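The Aninley Gauge

The river gauge at Aninley is read at six in the morning and six in the evening. The reading goes into a bound register, in centimeters, with the time and the reader's initials. The registers begin well before the dam. They are kept in the gauge house, in order, on the wall away from the stove.

I took over the station in November. The handover notes ran to four pages. Page one covered the stove. Page two covered the staff gauge, which is bolted to the downstream face of the old bridge pier and has been reset once. Page three gave the correction for readings made before the reset: add 136. Page four had a single line, in different ink. It said the evening reading must never be skipped, even if the river could not be seen.

I assumed this referred to fog.
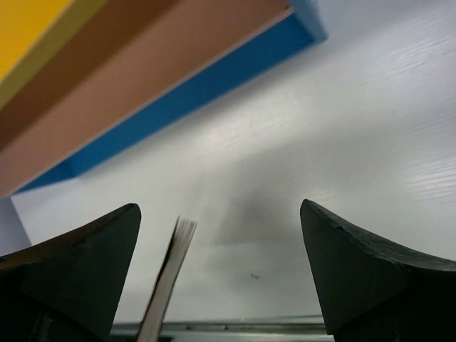
For the first weeks the work was regular. The level stood at 300 and moved a little either way with releases from the Derninar dam. Derninar telephones before a release. The voice gives a volume and a time, and I write both in the margin. The water reaches Aninley four hours later. I never found an error of more than ten minutes in either direction.

To pass the evenings I began checking the old registers against the correction. It is simple work. You take the figure, add 136, and compare the result with the flood marks cut into the pier. Most readers had been careful. One rounded everything to the nearest five. One wrote his sevens like ones, and a whole spring had to be recalculated on that account.

The discrepancy was in the ninth register. On one evening the level was entered as 1,604. The reading that morning had been 295, and the reading the next morning was 297. No release was noted. The initials were those of the regular reader and the hand was steady.

A level of 1,604 would put the river over the bridge, over the gauge house, and over the church at the top of the village. I marked it in pencil as a clerical error and went on.
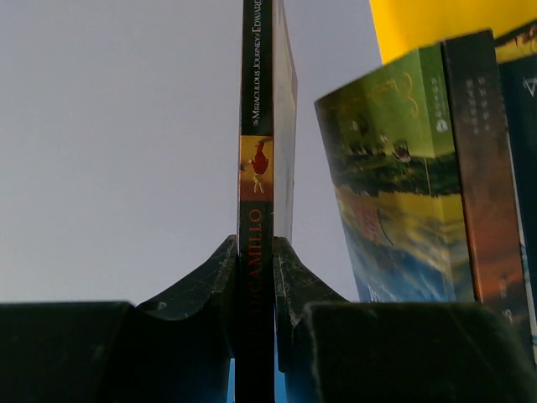
The tenth register had the same figure on one evening. So did the fourteenth. The readers were different. In each case the entry was made at six, and in each case the morning readings on both sides were ordinary. I plotted the intervals on graph paper. They did not fit a season, and they did not fit the snowmelt. They shortened by the same amount each time.

I extended the line. It met the present on an evening nine days ahead.

I telephoned Derninar and asked whether any release was planned. The voice said none. I asked whether a level of 1,604 was possible at Aninley. The voice asked me to repeat the figure, and then asked whether I had read page four.

On the ninth day I lit the stove early. The morning reading was 301. At half past five I walked down to the pier with the lamp and the register. The air was clear. The river was where it had been that morning, moving at its usual speed.

At six I held up the lamp. The staff gauge was dry to the bottom plate and so was the bed of the river, stone by stone, as far as the light went. I could hear the water. I looked for it at the level of the bank, and then at the level of the bridge rail, and then I tipped my head back and found the surface.

It was calm. A branch went across it, heading downstream.

I wrote 1,604, the time, and my initials.
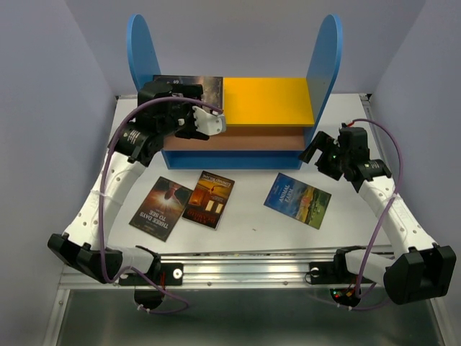
By the Trendo station reader
Fiction, from the Keskinen Quarterly

The morning reading was 299. I erased the pencil marks from the ninth register, then the tenth, then the fourteenth. The paper was thin in those places, and I saw that it had been erased before.

Derninar telephoned at noon to announce a release of 441 units at two o'clock. I entered it in the margin. The voice waited on the line a little longer than usual, then asked if the evening reading had been made. I said it had. The voice thanked me and gave the hour of the next call.

I have since been moved to Trendo, where the river is narrower and the register is new. My own handover notes for Aninley came to four pages. I copied the section on the stove without changes.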